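Group report - Why do students skip breakfast? 19/03/2024

We handed out a survey at Bresstead in February. 88 forms given out, 60 came back filled in. Main reason for skipping was time - first class is too early and the bus from Pralik gets in right at the bell. Second was just not being hungry yet. Money came up less than we expcted.

Weak points: only 9 questions, and we never asked what people count as breakfast. Is coffee breakfast? Should of asked.

Next step - same survey, later start day, then compare.
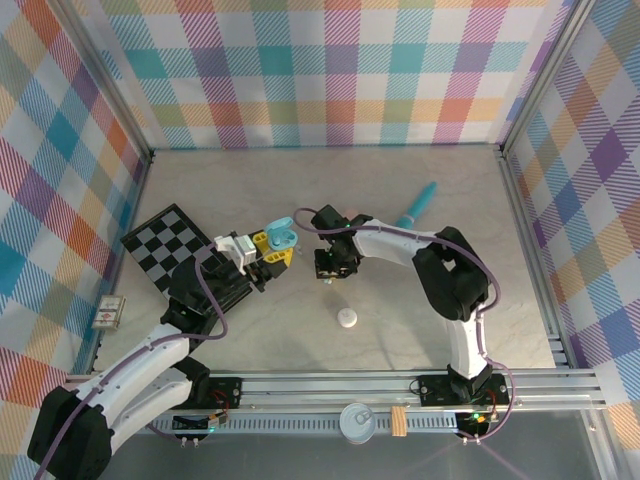

Comment from Zovus group: we would count coffee with milk, but put it in its own column.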